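Community kitchen reopens in Plovonstead with new floor and sink

PLOVONSTEAD - The shared kitchen at the Tedesco Street hall is open again after being closed since early June for work on the floors, counters and plumbing.

Residents can book the kitchen from Thursday. Morning and evening slots are available, and the hall office will take bookings by phone or at the front desk.

The work was carried out by Prorkach, a Wastau contractor, and took a week longer than planned. Fulvio Pace, the site manager, said the delay came from a leaking supply line that was found after the old cabinets were taken out.

"We had to open up more of the wall than we wanted to," Pace said. "Once the pipe was replaced, the rest went quickly."

The sink now has two bowls, a large one on the left and a smaller one on the right with a metal grate in it. It is set into a white marble-patterned counter, with a matching backsplash behind. Underfoot, gray striped carpet tile meets a hard white floor along a straight line. 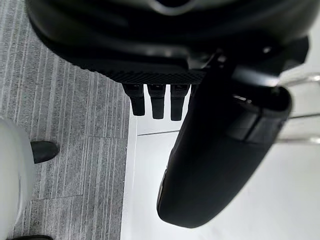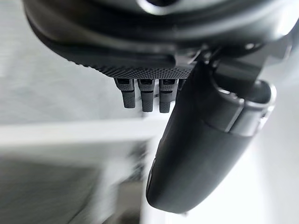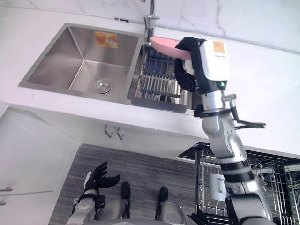
Rosalba Cirillo, who manages the hall, said the old single sink had been the most common complaint from people using the kitchen. Groups cooking for a crowd had to wash and rinse in the same bowl, and dishes were often still being done when the next booking arrived.

The hall has also bought 60 new plates for general use. Groups are asked to wash, dry and put away everything they use before they leave. Dishes left in the sink overnight will be charged to the group at the same cleaning rate as before.

The project cost $2,535, not counting the pipe repair, which was covered by the building's maintenance budget. Of that, $2,000 came from a spring supper series and the remaining money from the hall's savings. Labor for removing the old cabinets was donated.

Concetta Ferraro, whose cooking class meets at the hall, moved her students to a church kitchen across town during the closure. She said the class will return next week and that two places are open for new students.

Rates for residents are unchanged. Groups from outside Plovonstead will pay a slightly higher hourly fee starting with new bookings. Bookings made before the closure will be honored at the old rate.

The upstairs meeting room stayed open during the work and its schedule is not affected. The rear parking lot is still partly blocked by a dumpster, which Prorkach expects to remove by the weekend. Until then, drivers should use the side entrance.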